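Forno Cordless Floor Washer: three months in

I held off on writing this one up because I wanted to get through a whole winter of mud first. We have dark hardwood all through the downstairs, and if you have dark floors you already know the problem. Everything shows! Dust, paw prints, the dried edge of every drip, and worst of all the streaks you leave behind when you try to clean up the rest of it.

I'd been using a Briritley spray mop for years (the old one with the trigger that sticks) and it was fine in the kitchen, but in the hallway it left these long cloudy arcs that I could see from the stairs. So when the Forno went on sale for $206 I bought it that same night, mostly out of spite.

Setup took me 11 minutes, and a good part of that was hunting for the little measuring cap, which was tucked inside the clean water tank. The handle clicks into the body, you fill the tank, and off you go. It's heavier than I expected when you lift it, but once it's rolling the brush sort of pulls itself along and my wrist doesn't complain.

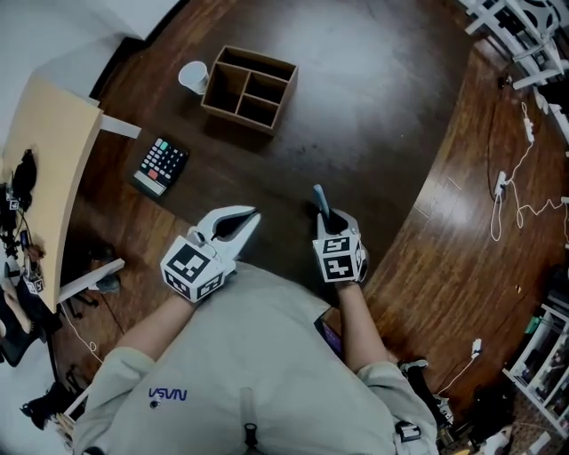

The finish it leaves is the reason I kept it. On the low setting the boards dry fast and I get no streaks at all, even in the late afternoon when the sun comes in flat across the living room and shows me every sin I've committed. The high setting puts down too much water for wood, in my opinion. I use it on the bathroom tile and nowhere else.

Battery life is just okay. I can do the hall, kitchen and living room on one charge if I don't dawdle, and then it wants a long rest. It's also loud, a kind of high whine that sends the dog upstairs.

Now the annoying part: the dirty water tank. You have to empty it right away, every time, or it smells like a pond. I forgot it over a long weekend once and ended up soaking the thing in vinegar twice. The brush needs to come out and air dry too, and the stand has no hook for it, so mine lives on the edge of the laundry sink.

I did try my sister's Sýkora before buying, and it's quieter and gets closer to the baseboards, but it costs a lot more and the replacement rollers come 3 to a pack at a price that made me laugh out loud. Forno's are $16 for one and I haven't needed a new one yet.

Four stars from me. I'll update in May when the pollen gets going.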